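Why Does a Cutting Board Have Stripes?
Wood and how it grows, for readers from 8 years
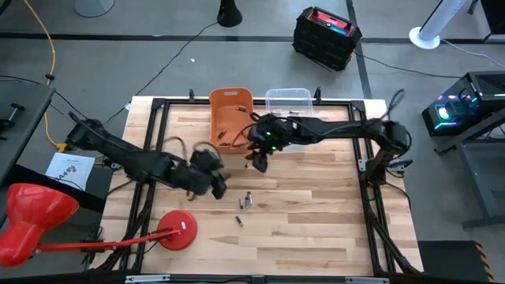

Reading time: 2 minutes

Look at a butcher-block table and you will find many narrow pieces of wood, side by side. Some are cream, some are tan, some are pale brown. Nobody painted them. The colors come from the tree.

How a tree gets wide

A tree grows up, but it also grows out. Just under the bark there is a very thin layer which makes new wood. In spring the tree has a lot of water and it grows fast, so the new wood is light in color. Later in the summer it grows slowly, and this wood is darker and harder. One light part and one dark part together make one ring. In places with a cold winter, one ring is usually one year. If you find a stump with 30 rings, the tree lived for 30 years.

The middle of the trunk is often darker than the outside. It is called heartwood. The outside part is called sapwood, and it carries water from the roots up to the leaves.

From rings to lines

When a trunk is cut across, you see circles. When it is cut along its length, the same rings become long lines. These lines are the grain. Wood splits easily along the grain and not easily across it. You can try this with a thin dry stick.

Why use small pieces?

Wood drinks water from the air and becomes a little bigger. In dry air it gives the water back and becomes smaller. A very wide board can bend when this happens, like a potato chip. So a woodworker cuts narrow pieces and glues them together. Each piece wants to bend in its own way, and the neighbors hold it. The table stays almost flat.

In my town, Climbridge, there is a workshop with the name Balogun. They glue 18 strips for one kitchen board, then they press it with clamps and leave it for 12 hours. After this they sand it with rough paper, number 80, and then with finer paper until it is smooth for the hand.

Words to remember

Bark: the skin of the tree.
Grain: the lines in the wood.
Clamp: a tool that holds things tightly together.

Written by Ngozi Iyamu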